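Lecture 9. Showing the task by hand

Last time the operator moved the arm from a distance with a joystick. Today the person holds the gripper directly and does the task with it. The camera sits on the tool, so the robot later learns from the same view.
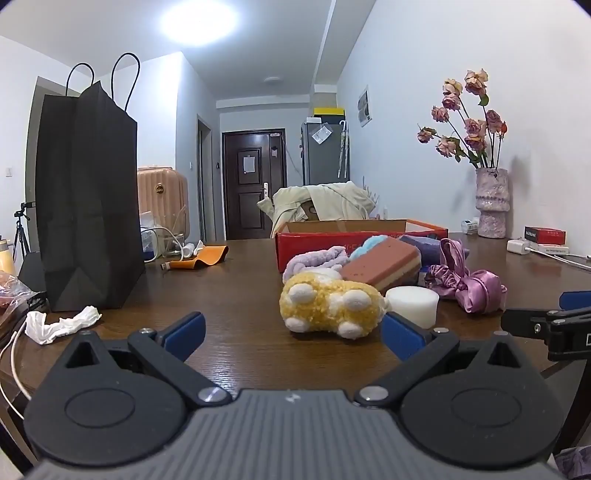 Fig. 17. View from the hand-held gripper: open fingers with blue pads, yellow plush toy on the table.

Please note how near the toy is to the fingers. Soft objects change shape when pressed, so close slowly.

Homework: read the Stoko notes, section 2, and record 9 grasps of one soft object.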